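How to file a written complaint after a minor road collision

Last revised August 2022

Applies to collisions with damage to property and no serious injury. Have your licence, registration papers and the police report number to hand before you begin.

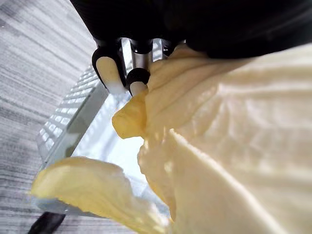
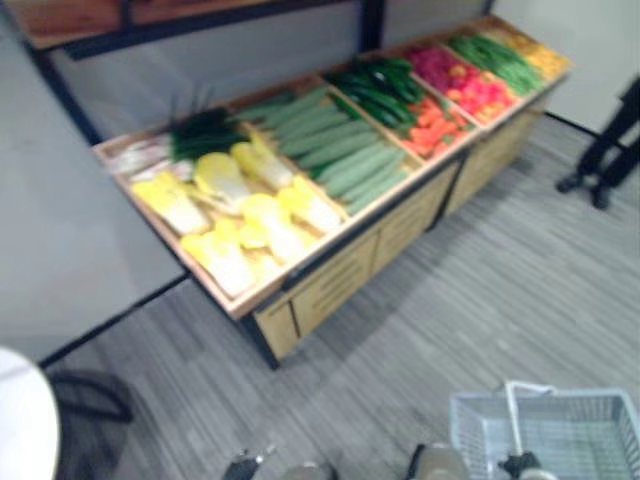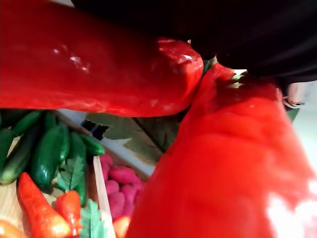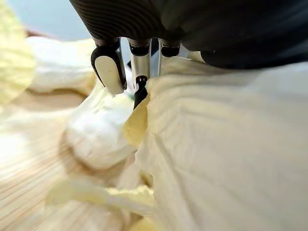
A complaint is made in the form of a sworn statement, signed in front of an officer at the station that covers the place of the collision. State the place first, then the time, then the vehicles. Fix each position against something that will not move, such as a kerb, a lamp post or a shop front. If the damage is to goods, name them as a buyer would: napa cabbages with yellow leaves, or red peppers, and not "stock" or "produce". A general word gives the investigator nothing to check against a receipt. Do not estimate speed unless you are asked to.

1. Write the statement in numbered paragraphs, one event to each. Keep it under three pages.

2. Mark attachments with capital letters in the order in which the statement mentions them. Receipts go before repair quotes.

3. Give the other driver's name as it appears on the licence. If you only have a plate number, write "registered owner of" and the plate.

4. Sign every page. The officer signs the last page only.

5. Ask for the receiving stamp on your own copy. The Vanomby station uses a separate counter for this, open until 3.

The fee is 50 per statement, with 82 charged where a certified copy is needed. The other party has 45 days to answer. Late answers are accepted only with a written reason.

If the other party is represented, send later papers to the representative. Temitope Bashir's template for the covering letter, in use at the Obi office since July, can be followed without changes apart from the case number in the heading.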